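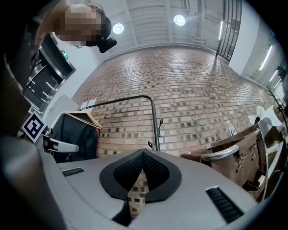

# How to make a complaint when an officer asks you for money

Updated July 2026

This guide is for people in Lornov and the Waaka district who were asked to pay at a checkpoint, or who saw it happen to another person. I wrote it after I helped two neighbours with their papers in April. It is not legal advice, but the steps are the same for everybody.

## 1. Write it down the same day

Use plain paper and write the place, the hour, the words that were said and the sum that was asked. If you saw a badge number or a vehicle plate, put it first. Do not write what you think the officer wanted — write only what you heard and saw. Sign at the bottom of every page.

## 2. Find a witness

A driver, a passenger or a shop owner near the road is enough. Ask for a telephone number and a short signed note. If the person is afraid, do not push. Your complaint is still valid without a witness, it only goes slower.

## 3. Bring it to the complaints desk

The desk for both areas is in the Ditow building. You need:

- two copies of your statement
- your identity card
- the witness note, if you have one
- any receipt or message about the payment

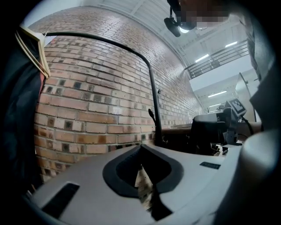
*A dark garment hanging on the left.*

The clerk must stamp both copies and give one back to you. Please check that the date on the stamp can be read. Without a stamp you cannot prove later that you came.

## 4. Wait, then ask again

You should receive a letter with a case number within seven days. If there is no letter, go back with your stamped copy and ask for the register to be opened in front of you. Stay polite, also when they tell you to come another time.

## 5. If somebody was hurt

Go to a doctor before you go to the desk, and ask for a written report. In such a case you may send everything directly to the prosecutor in Paner — the local desk does not need to agree. Keep the original of the medical report at home and send a copy.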